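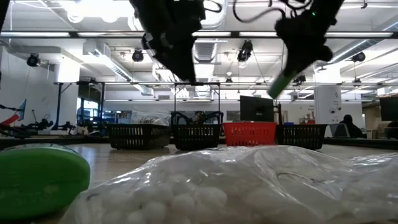
Re: can they do chores yet (was: sorting bench)

From: Chantelle Venter
To: shopfloor list
July 2024

Quick one, between calls. Answering Vicente's bit below and then I have to run.

Vicente Fuentealba wrote:
> Read the Bratley piece twice and I still don't get who it's for.
> They say a two-arm setup can take over "light sorting and packing"
> in a small shop. OK. Which sorting? At our place in the back room
> the job is: open bag, tip some out, pick the bad ones, put the rest
> in the right basket, tie bag. My niece does it with the radio on.
> Can a machine do THAT, all of it, or just the middle part?
> Also what does it do when the bag falls over.

Just the middle part, from what I've seen. And some days not that.

The bag is the whole problem. Clear plastic, wrinkled, shiny under the lights, changes shape every time you touch it. A basket is easy, it's stiff, it's got a rim, it stays where you put it. Four baskets in a row, fine, I'd trust arms with that tomorrow. But a big floppy bag of small white pieces in front of the baskets? One gripper has to hold the mouth open while the other goes in, and the plastic keeps slumping back over the hole. People do this with a wrist and a hip and don't think about it.

At Tolarier we ran 54 bags over a month in November. 20 got done start to finish with no hands on. The rest somebody had to step in, mostly at the opening, a few at the end when the last pieces get stuck in a corner fold. Speed wise, 15 minutes for a bag Lindiwe clears in four. She was nice about it.

Things that did go OK:
- moving full baskets down the table
- picking single pieces off a flat surface, if they're spread out
- same again at 2am, no complaints

Things that didnt:
- knots, any knots
- two pieces stuck together, it takes them as one
- handwriting on the bags. We ended up putting printed labels on everything

Halvard Åberg asked me off list about the house version, laundry and dishes etc. I'd say further off. A shop at least lets you fix the table and keep the baskets in the same order. Nobody's kitchen holds still like that. Shireen thinks I'm too gloomy and that towels are pretty much solved. Maybe towels. Not a duvet cover.

So Vicente, if your supplier will ship in open trays instead of bags, go get the quote. If it has to be bags keep your niece and pay her more. Plavedis will let you send them a box of your own stuff to try before you sign anything, ask for taht. Send the ugly bags, not the nice ones.

Can dig out the bag log if anyone wants it, its a mess but readable.

Chantelle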